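La mujer que no se cree los grifos que ahorran

Yến Quách lleva media vida desmontando griferías y tiene poca paciencia para las etiquetas verdes. Hablamos con ella de aireadores, facturas del agua y promesas que se quedan en la caja.

Llego a la entrevista con una pregunta preparada sobre el ahorro de agua en casa y Yến Quách me la tumba antes de que acabe de formularla. «¿Ahorro respecto a qué?», dice, y se queda esperando. Como no contesto, sigue ella: «Eso es lo primero que hay que preguntar cuando alguien te vende un porcentaje. ¿Respecto a un grifo de hace treinta años, abierto a tope, con la presión de un bajo? Pues claro que ahorras. Yo también adelgazo si me comparo con un armario».

Quách fue fontanera, después jefa de mantenimiento en dos hoteles y ahora asesora a comunidades de vecinos de Quintana que se plantean cambiar toda la grifería del edificio. Cobra por hora, no vende material y, según cuenta, la mitad de los encargos acaban en un consejo muy poco rentable para el sector: no compre nada todavía.

El caso del que más habla es el de un bloque de 31 viviendas al que la empresa Casen ofreció un paquete completo de reductores de caudal. El presupuesto subía a 1,690 euros más la instalación, y el folleto prometía rebajar el consumo hasta un 39 por ciento. «Hasta», repite ella, y levanta un dedo. «Es la palabra más cara del folleto. Hasta un 39 incluye el cero.»

Pidió los recibos de dos años, hizo que los vecinos apuntaran las lecturas del contador y esperó. En julio, con medio edificio fuera, el consumo apenas bajaba. Había una fuga en la acometida del garaje. «Arreglaron la fuga. Los reductores los pusieron después, porque a unos cuantos les hacía ilusión. ¿Han notado algo? Unos dicen que sí y otros que la ducha es una porquería.»

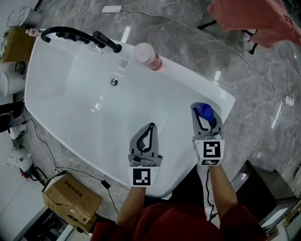 Le digo que suena a que está en contra de los aireadores y resopla. Tiene uno en su cocina, de los baratos. Lo que no acepta es el salto que va de la pieza al recibo. «En el lavabo, donde te lavas las manos con el agua corriendo, sirve. Para llenar una olla no sirve de nada, la olla tiene los litros que tiene. Tardas más y ya está. Y mientras esperas a que salga el agua caliente, lo mismo: hay que vaciar la tubería igual, sólo que más despacio. Eso no lo pone en ninguna caja que yo haya visto.»

Tampoco le convence la moda de los grifos con aplicación de móvil. Probó durante unos meses un medidor de Tirnex que se enrosca en la ducha y avisa cuando llevas demasiado tiempo. «Las primeras semanas te duchas como un soldado. Luego le quitas el sonido.» Le pregunto si conserva los datos y me dice que sí, que los tiene en una libreta, que la aplicación dejó de abrirse tras una actualización.

No todo el mundo comparte su escepticismo. Miyuki Hirose dirige una tienda de baños en Skadivville y ha coincidido con Quách en varias charlas del gremio, donde, dicen las dos, discuten con gusto. Por teléfono me da una versión más amable del asunto. «Yến tiene razón en los números y se equivoca con la gente», sostiene. «El que se compra un grifo mejor empieza a fijarse. Cierra antes. Eso también cuenta, aunque no lo haga la pieza.»

Traslado el argumento a Quách, que lo conoce de sobra. «Entonces que venda carteles. Pegas uno en el espejo que diga cierra el grifo y te sale gratis.» Se lo piensa un momento y concede algo: en el hotel donde más tiempo trabajó, lo que mejor funcionó fue enseñar el contador al personal de lavandería. Sin premio ni campaña. «Bajó. No te voy a decir cuánto, porque aquel año también cambiaron dos lavadoras y no hay manera de separar una cosa de la otra. ¿Ves? Si yo fuera comercial, ya te habría dado un porcentaje.»

La conversación se va a las bañeras, que es donde los dos bandos suelen ponerse morales. A Quách le aburre el sermón. Dice que una ducha larga con un rociador generoso puede gastar tanto como un baño, que casi nadie mide ni lo uno ni lo otro y que quien se baña una vez por semana no tiene que pedir perdón. Hirose, por su parte, asegura que cada vez le preguntan más por las exentas, y que la primera duda de los clientes nunca es el agua. Es si cabe por la puerta.

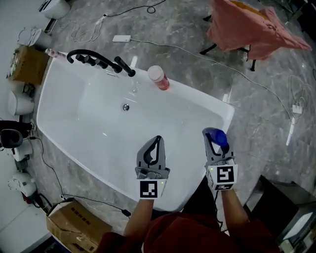 Bañera exenta con grifería negra mate sobre el borde y suelo de mármol gris.

«Y la segunda debería ser el termo», añade Quách cuando se lo comento. «Hay quien se gasta un dineral en la bañera y luego la llena a medias, porque el agua caliente no le da para más. Un ahorro estupendo, si lo quieres mirar así.»

Le pido, para terminar, tres recomendaciones para el lector. Se niega a dar tres. Da una: apuntar la lectura del contador por la noche, no usar agua y volver a mirarlo por la mañana. Si el número ha cambiado, hay que llamar a alguien. Si no ha cambiado, propone repetirlo al cabo de unos meses y, entretanto, desconfiar de los folletos.

«¿Y si el lector quiere cambiar el grifo de todas formas?», insisto.

«Que lo cambie porque le gusta», dice. «Y que guarde las juntas de repuesto, que luego no se encuentran.»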